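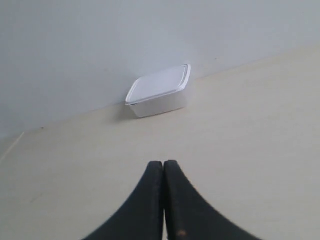 Chapter 3
Keeping Food

In this chapter you will learn
why food spoils, and what the difference is between food that has spoiled and food that is unsafe
how temperature, water, air and acid affect the things that grow in food
how to cool, label and store cooked food in a home or small kitchen
how to read date marks and use them to plan meals

Words to know
bacteria, yeast, mould, enzyme, pathogen, spoilage, shelf life, cross-contamination, stock rotation, headspace

Before you start
Write down everything you ate yesterday. Next to each item, note where it was kept before you ate it: fridge, freezer, cupboard, bench or garden. Keep the list, as you will need it for Activity 3.2.

Introduction

Most food is not eaten on the day it is picked, caught, milked or baked. Wheat harvested in early summer may be bread the following winter. Apples sold in August have usually spent months in a cold store with very little oxygen in the air. Even a pot of soup made for one family is often finished over two or three meals. Between the making and the eating, somebody has to keep the food in good condition.

For most of history this took up a large part of the working year. Meat was salted or smoked, cabbage was packed in brine, fruit was dried on racks or boiled with sugar, and milk was turned into butter and cheese. These methods came before anyone knew what bacteria were. People worked out by trial what lasted and what did not, and they passed the method on. Many of the foods we now eat because we like the taste, such as bacon, pickles, jam and yoghurt, began as ways of getting through the months when fresh food was short.

Refrigeration changed this. A household with a fridge can buy milk, meat and greens a few times a week and keep leftovers for a day or two with little effort. It can also fill a shelf with small tubs that get pushed to the back and forgotten. Storing food well at home today is mostly a matter of temperature, clean containers, labels and paying attention to what is already there.

A household example

Elvia Palacios and her brother-in-law Esben Damgaard share a house in the town of Onstead with three school-aged children. Both adults work shifts. On their one shared day off they cook a large pot of something, usually a bean stew or a curry, and divide it for the nights when only one of them is home.

For the first few months they left the pot on the stove until it felt cool and put the whole thing in the fridge before bed. The stew often smelt sour by the third day. Esben blamed the fridge and bought a thermometer. It read 3 °C on the middle shelf, so the fridge was working properly. The trouble was the pot. A deep pot of stew loses heat slowly, and the centre can stay warm for hours after the outside feels cool to the hand. All that time, the stew in the middle was at a temperature that suits bacteria very well.

They now ladle the hot stew into shallow lidded containers, leave the lids ajar while the steam comes off, and move them to the fridge as soon as steaming stops. Each lid has a strip of masking tape with the name of the dish and the day it was cooked. The stew keeps until it is eaten. We will come back to this household in Section 3.4, where you will be asked to work out a cooling plan for them.

3.1 Spoiled food and unsafe food

Food is spoiled when it has changed so much that people do not want to eat it. Lettuce goes slimy, bread goes mouldy, butter goes rancid and milk turns sour. Spoilage has several causes:

Microorganisms. Bacteria, yeasts and moulds feed on the food and leave behind acids, gases and other products.
Enzymes. These are substances already in the food which speed up chemical changes. They ripen a banana and, if left to go on, turn it brown and soft.
Oxygen. Fats and oils react with oxygen in the air and develop a stale, paint-like smell.
Loss or gain of water. Carrots go limp as they dry out. Biscuits go soft as they take water in.
Pests and damage. Insects and mice eat stored food and dirty it, and bruised fruit rots first at the bruise.

Food is unsafe when eating it could make someone ill. The microorganisms that cause illness are called pathogens. Some pathogens do not change the look, smell or taste of food at all. A dish of cooked rice left out on a warm bench overnight can look exactly as it did at dinner time and still cause vomiting the next day. For this reason, smelling or tasting food is a poor test of whether it is safe.

The two conditions can overlap, but they are separate. Sour milk is spoiled, and many cooks have used it in scones. Unspoiled chicken may still carry enough bacteria to make a whole table of people sick if it is undercooked.

3.2 What microorganisms need

Microorganisms need food, water, time and a suitable temperature. Some need oxygen and some grow only without it. Most pathogens also prefer food that is not very acid. Every method of preserving food takes away at least one of these things.

Temperature is the one most kitchens rely on. Bacteria that cause food poisoning grow best between 5 °C and 60 °C, a range often called the temperature danger zone. Below 5 °C most of them grow slowly or stop growing. They are not killed. Freezing also leaves many of them alive, and they begin to grow again as the food thaws. Above 60 °C growth stops, and with enough heat and time most bacteria die. Water at sea level boils at 100 °C, which kills the growing cells of common pathogens. Certain bacteria form tough spores that survive boiling, and this is why low-acid foods such as beans and meat must be bottled under pressure.

Water matters as much as heat. Dry rice keeps for a year or more in a sealed jar, while cooked rice keeps for only a day or two in the fridge. The grain is the same and the difference is the water. Salt and sugar work in a similar way to drying. They hold the water in the food so that microorganisms cannot use it — jam is quite wet, yet very little will grow in it until the jar has been opened and other things get in.

Check your understanding

1. Name two changes in stored food that are not caused by microorganisms.
2. Explain why a cook should not rely on smell to decide whether cooked rice is safe.
3. A fridge thermometer reads 9 °C. What should the owner do first, and which foods in the fridge are of most concern?
4. Why did dividing the stew into shallow containers help Elvia and Esben?

Activity 3.2 Where was it kept?

Take out the list you made at the start of the chapter. For each food, write down which of the following was being controlled while it was stored: temperature, water, air or acid. Some foods will have more than one. Compare your list with a partner's and talk over any food you placed differently. Keep your notes for Section 3.3, which deals with containers and wraps.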